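Open day at the Raseo newsroom

The invitation said doors at ten, and at ten the doors were locked. Sixteen of us plus a baby stood on the steps of the old Lindqvist building reading the Raseo sign, which has lost an accent or gained a pigeon, depending on where you stand. Then a woman with a lanyard in her teeth let us in and handed out seventeen stickers. The baby got one too.

I should say why I went. I spent nine years on a weekly paper that no longer exists, and I like to see how the people who are still at it are getting on. Raseo started as a radio station with a newsletter and is now a newsletter with a radio station. It covers the harbor, the schools, the county board and, on slow days, parking. It has 40 people on the payroll, counting the ones who only come in for the weekend bulletins.

Our guide was Princess Cabanatuan, who produces the breakfast show and had been up since three. She gave the tour at the speed of someone who could see her bed from there. We did the front desk, the ad desk (one man, two phones, no eye contact) and the archive, where the tapes from the old Nakach station are kept in fruit boxes. They have digitized 519 of them so far. I asked how many were left and she said, "Fruit boxes or tapes?" and kept walking.

The studios are downstairs. Studio A is the good one, with the green felt table and chairs that don't squeak. Studio B is where they put the guests who are running for something. Each visitor was allowed to read one traffic report into a live microphone that was not connected to anything, and I am sorry to report that I did a voice. A retired bus driver ahead of me read his straight through without a stumble, corrected the name of an exit, and got a round of applause from the control room.

Upstairs they showed us Cerus, the system that runs everything. Stories go in at one end, and scripts, web pages and a short version for phones come out at the other. It was installed in September and the older reporters talk about it the way my aunt talks about her second son-in-law. It does save time, they say. It also once filed the tide table under Obituaries, and it took them until lunch to get it out again.

The best part was the eleven o'clock meeting, which they let us sit in on as long as we kept quiet. The editor went around the table. Somebody had a school roof. Somebody had the ferry again. A very young reporter had a tip about a council member's fence and defended it well for four minutes, until it came out that the fence was his landlord's. They gave the lead to the ferry.

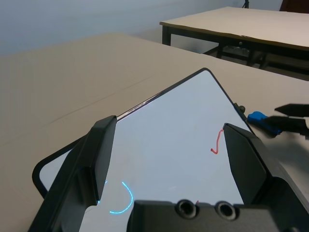

Lindqvist Building, Mon 18 January

Coffee came after that, along with a question session that ran long. A man in a fishing vest wanted to know why the station had stopped reading out lost dogs. Cabanatuan explained that lost dogs had moved online, and he said his dog wasn't online, and there the matter rested. A student asked how you get into radio. Three people answered at once and all three stories began with somebody else calling in sick.

I bought a mug. It cost more than my first week of freelance work, and the handle is too small for a finger. On the way out I passed the wall where they hang the staff pictures, 63 years of them, starting with five men in ties and ending with a group shot where half the newsroom is looking at something off to the left. Probably the ferry.

The next open day is in the spring. Parking is behind the fish market, and you will want change for the meter, as the card reader there takes your card quite literally. I got mine back with a butter knife from the staff kitchen.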